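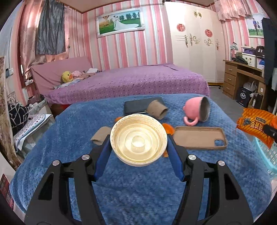 Clearing the bed: your questions

Where do I start?
With the rubbish. Flat tubes, crumpled paper and torn bags go first. Leave anything you might keep on the blanket for now.

Do I need to empty the whole bed at once?
No. Work from the pillow end down and stop after 30 minutes.

What about cardboard tubes?
They go in with paper and card. Marlene Arruda keeps a few at our Osisville group for winding up phone leads.

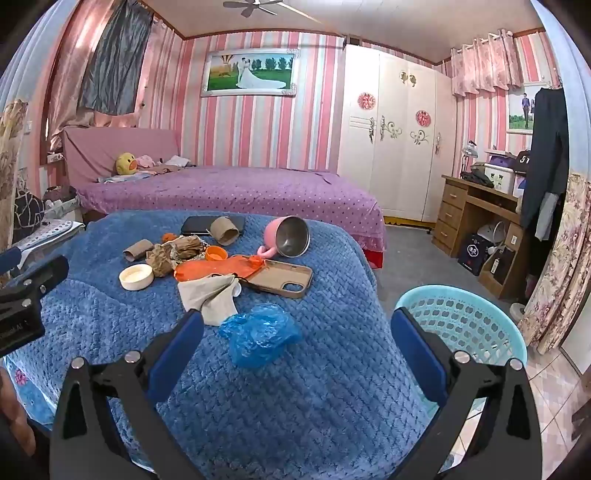 Still to be sorted: a mug, a phone case, cardboard tubes and an orange pouch on a blue blanket.

Where should mugs go?
Back to the kitchen on the same trip as the rubbish. Check they are empty before you pick them up.

I have a lid with no pot. Should I keep it?
Look for the pot first. If it hasn't turned up by the end of the month, let the lid go.

Can I wash a waffle blanket?
Check the label. Shake it outdoors first, as crumbs get into the knit.

Can I bring things to you?
Yes, up to 18 items a visit. Ask for Leandro Lozano.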